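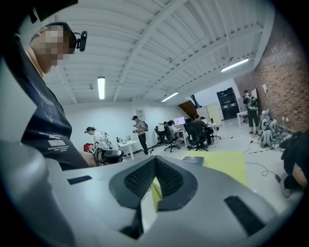 Wed 26 June

Glue joints again. Mesik batch 2 mixed at 83 degrees, same pot as before, cleaned it first this time. Spread thin on the maple offcuts, thicker on the ash. Clamps on before lunch.

Pulled the October strips out of the drawer to compare. Ash ones still tight. Two of the maple came apart by hand, clean face on one side, so starved joint I think, not bad glue. Somebody wrote "Fatetti" on the bag but the strips inside are marked Grindell. Going by the strips.

Broke the first set after lunch. Maple let go at 105 on the gauge, tore wood most of the way accross. Good. Ash slipped at 31. Not good. Could be the thick coat, could be I was slow getting the clamp on, it had started to skin over. Redo with a thin coat before blaming the glue.

Old gauge sticks at the low end, tap it before reading. Needs a proper check.

To do:
- more ash, planed same day, not the stuff from the rack
- ask Châu if they still sell the finer grain hide glue, last bag was lumpy
- new brush, this one sheds
- label the bags!! date and suplier both

Left the ash set clamped overnight. Don't move them pls.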